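Shared workshop in Lestley builds an arm to take old PCs apart

Friday, August 16, 2024

A members' workshop in Lestley has spent the summer building a robot arm station that helps strip donated desktop computers for parts. The project, called Selleo, is run by Jeanine De Bruijn, a former appliance repairer who has rented bench space at the workshop since it opened.

The arm has a two-finger gripper and a small camera near the wrist. It works inside a computer tower on a bench while a person stays next to it and holds the case where needed. De Bruijn started the build last December with a secondhand arm and a gripper she assembled herself from machined black plates and socket-head screws. The total spent so far is $1,374, most of it on the arm and a replacement power supply.

"I wanted something that could do the boring reaches," she said. "Getting to a drive bracket at the bottom of a case is hard on the hands when you do it all day. I have the cuts to show for it."

The workshop takes in old office machines from schools and small businesses in the area. Working ones are cleaned up and passed on. The rest are taken apart, and memory, drives, power supplies and cables go into bins for later repairs. The workshop has 185 towers waiting in its storage room, and members had been getting through them by hand on weeknights. 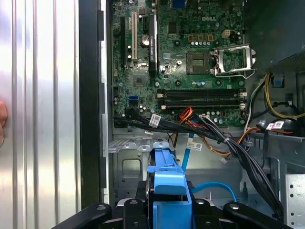
De Bruijn picked the drive area as the first job because it comes up on every machine. Memory is quick to pull by hand, and so are most expansion cards. Drives are slower, and the way they are held in changes from one maker to the next. On the Dell tower now on the bench, the memory slots and the processor socket are already empty, and the gripper's two fingers close on a bright blue plastic bracket that stands up out of the drive cage. Plastic parts of that kind are a good place to start, she said, as they are made to be handled without tools and the color is easy for the camera to find.

Cables have been the main problem. An office tower can have power wires and data cables crossing the same few inches of space, and a finger that catches one of them can pull a connector off the board. The first version of the gripper was too wide and did this often. De Bruijn cut the fingertips down twice and changed the angle at which the arm comes into the case. She also added a rule to the software that stops the arm if the load on either finger goes over a set limit.

The software is written in Python and is split into two parts. One moves the arm to a starting position above the case. The other takes over for the last few inches, where a person can correct the path by hand. De Bruijn calls the second part Vávra, after the street she grew up on. Every correction is saved with the camera view and the finger positions, and she goes through the files at home in the evening.

So far the arm does well on reaching and gripping. Pulling a part free is less reliable. Some brackets need a squeeze and a lift at the same time, and the gripper tends to do one and then the other. Screws are still removed by a person before the case goes on the bench.

A second bench project at the workshop, named Sanum, is meant to sort the parts once they are out. It consists of a belt, a scale and a label printer, and at present only the scale works. The two projects share a computer, and members have to agree on who gets it on a given night. De Bruijn said she would like to see them joined up but has not set a date.

Safety rules at the bench are short. Power cords are removed and the case is left to stand before anyone opens it. Power supplies are never opened. Whoever is next to the arm keeps a hand near the controls while it is inside a case, and sleeves are rolled up. Anyone who has not been shown the stop procedure can watch but cannot run the arm.

The next round of work is on the fingers. The present ones are narrow and meet at the tips, a shape that gets down between wires well enough but gives little surface to hold a smooth part. De Bruijn plans to try rubber pads first - they are cheap and can be glued on in an evening - and then a set of tips with a small hook. She is also looking at a different wrist mount so the camera sees past the gripper when it reaches up toward the drives.
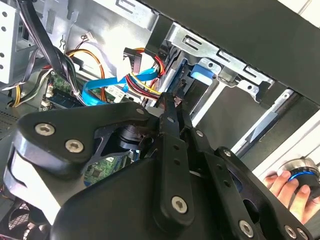 Open bench nights

The Selleo bench is open to visitors on two evenings a month, and no experience is needed. Members can book time on the arm after a session with De Bruijn that takes about 2 hours. Visitors may bring a desktop tower to donate, with or without its drives. Laptops and monitors are not being accepted at the moment for lack of shelf space.

People who donate a machine with a drive still in it are asked to say whether they want the drive returned. Drives that are not returned are wiped on a separate computer, and any that cannot be wiped are drilled.

The parts list for the gripper and the drawings for the current fingers are kept in a binder at the bench and may be copied. De Bruijn said the drawings for the older, wider fingers are in there too, marked with what went wrong.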